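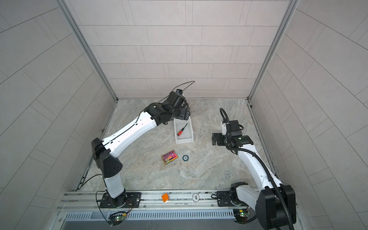 Screwdriver in an open white tray, small box on the floor nearby.

Mixed Small Items: Sorting and Storage FAQ
Last revised Friday, February 28, 2025

Do tools and games go in the same bin?
No. Tools go in one bin and games in another. A screwdriver shaft will scratch a chessboard if the two are moved together.

Should the bin be cleaned before it is filled?
Yes. Tip out crumbs and grit, then wipe the base and the corners.

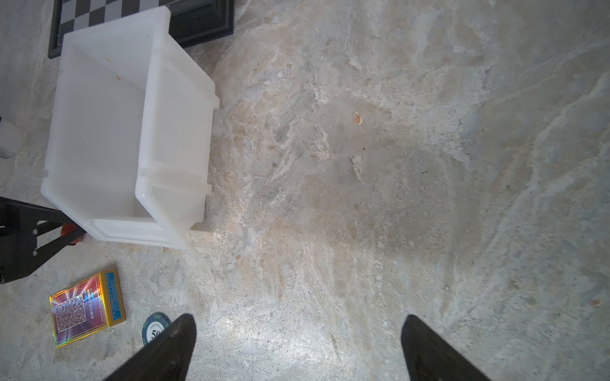

A dry cloth is enough for translucent plastic. For sticky residue, use warm water at 40 °C and let the bin dry for two hours with the lid off.

Can a bin stand on a folding chessboard?
Only while empty. Under load, the rim of the bin can mark the squares, and the hinges carry weight they were not made for.

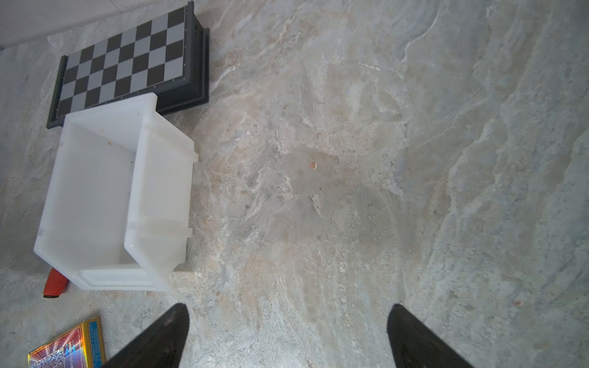 Fold the board before storing it and lay it flat on a shelf. Do not stack more than three boards.

Where do poker chips and small card boxes go?
In a lidded tray inside the games bin. Loose chips slide under larger items and are missed at the next count.

How is a screwdriver placed?
Flat, along the long side of the tool bin, with the tip away from the opening side.

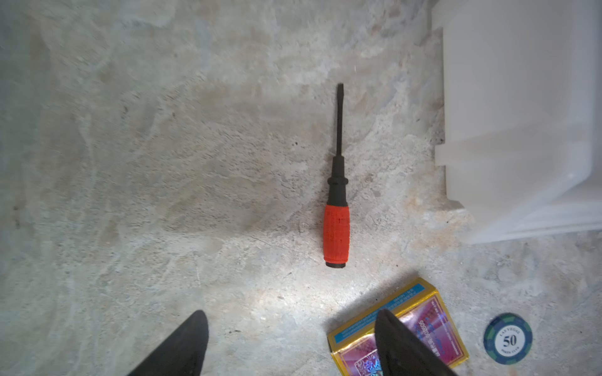
Mamta Dixit: We put a cork on each tip as well. The bins at Rorkham had scored bases by October, and the corks stopped it.

Corks are acceptable if they fit tightly.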